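January, late

Back from the zoning meeting at ten past eleven. I am writing this at the kitchen table before I forget the order of things.

The item was the old Kukar Dairy lot on Ambaye Road. Nendov wants it rezoned from light industrial to mixed use so it can put up 26 apartments over ground floor shops. It was fourth on the agenda. The first three should have taken half an hour. One was a fence. The fence took fifty minutes, and it passed in the end with the same height it had when it came in.

The room was full for once. I got a seat near the radiator, which I regretted by eight o'clock. People stood along the back wall with their coats on. The sign-up sheet for public comment ran to 17 names and I was number twelve. We each got three minutes in the fall. Tonight it was cut to two, announced from the front after everybody had already signed. My comments were written for three. I spent the fence discussion crossing out lines and trying to read my own arrows.

The presentation from Nendov was better than the one in October. They have moved the driveway away from the corner, so cars will come out onto Plevov Street instead of Ambaye. I think that is right. The corner is bad already, and there is no sight line past the hedge if you are turning left. They have also dropped the fourth floor on the north side. What they did not have was the drainage study. It is "in preparation." It was in preparation in October too.

The drainage is why I keep going to these. I don't mind apartments. We need places for people to live, and that lot has been weeds and a chain-link fence for as long as I have been on this street. But the low end of Ambaye Road floods every spring, and the lot is the only open ground uphill of us. If you pave most of it, the water has to go somewhere. Three basements on my block took in water last April. Mine was one. I still have the dehumidifier going down there and the bottom step still smells.

A few people spoke for it, more than I expected. The strongest was a woman who works at the hospital and drives in from two towns over because she can't find anything to rent here. She didn't use all her time. A man from the far side of the park talked about shade on his tomatoes, and went over, and was asked to stop, and did not stop for a while. Several people were against it for parking. The plan has one space for each apartment and nine for the shops. The town code asks for more than that, so they need a variance as well as the rezoning. I had missed that until tonight. It is on page nine of the packet in the small table.

My turn came at nine thirty-five. I said I supported housing there. I asked that no vote be taken until the drainage study is in the public file and people have had time to read it. I asked who pays if the storm drain on Ambaye has to be made bigger. I got through that and half of the part about the basements before the light went red. I sat down. My hands shook a bit, the same as last time. I don't know why, I talk in front of people at work.

The answer on who pays was that it depends on the study. The town engineer did say one useful thing, that the pipe under Ambaye was sized for the dairy as it was and has not been looked at with a camera since before the dairy closed. So the present condition of it isn't known. I wrote that down word for word. She was asked what it would cost to inspect it and said $3335, from a quote she already has. That is not much money for a town. Nobody on the board offered to move it along tonight, but one of them asked for the quote to be added to the packet, so it will at least be there to point at.

Then the notices. By the rules everyone within 200 feet of the property line is supposed to get a letter before the hearing. I am inside that and I got mine. The duplex next to me is also inside it and got nothing, neither side. The clerk said the list is made from the tax rolls, so the letter goes to the owner and not to the tenants. The owner lives out of state. That means two households that will look straight at the building had no word of it except from me. I asked if a sign could be posted on the lot. There is supposed to be one already. It is there -- I walked over and checked last week -- but it faces the dairy loading dock where no one goes.

In the end they voted to continue the hearing to next month. Four to one. The one wanted to vote tonight, I couldn't tell which way. Nendov's lawyer agreed to the extension without any argument, so I suppose they knew they weren't ready.

Walked home by way of Plevov Street to look at where the driveway would go. There is a utility pole almost exactly there. It isn't marked on the site plan, or I didn't see it. Must check that tomorrow with the big copy at the library, the one online is too blurry to read.

Things to do before the next one. Ask the clerk for the October minutes, they still aren't posted. Find my photos of the basement and print two. Write to the duplex owner if I can get an address off the tax record. Ask the engineer's office if the spring flooding calls are logged anywhere, and if mine is in there. I called twice and left a message one of those times.

Ate cold rice out of the pot when I got in. Should have eaten before I went. Tomorrow is trash, and I have not put the bins out.

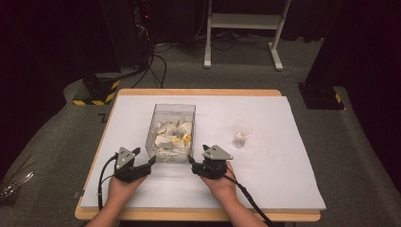 Two minutes is going to be the limit next month as well, so I need to write for two from the start. My comments for tonight went through five versions and I still ended up cutting in my seat. The early versions are wadded up beside me and look a lot like what is in the clear plastic box, a heap of crumpled white paper with yellow on some of the pieces, except that the yellow on mine is highlighter. I'll keep the last one, with the arrows, because the part about the basements is still good and I never got to read the end of it. Open with the pipe next time. Then the study. Leave parking to the others. Set the alarm for six for the bins.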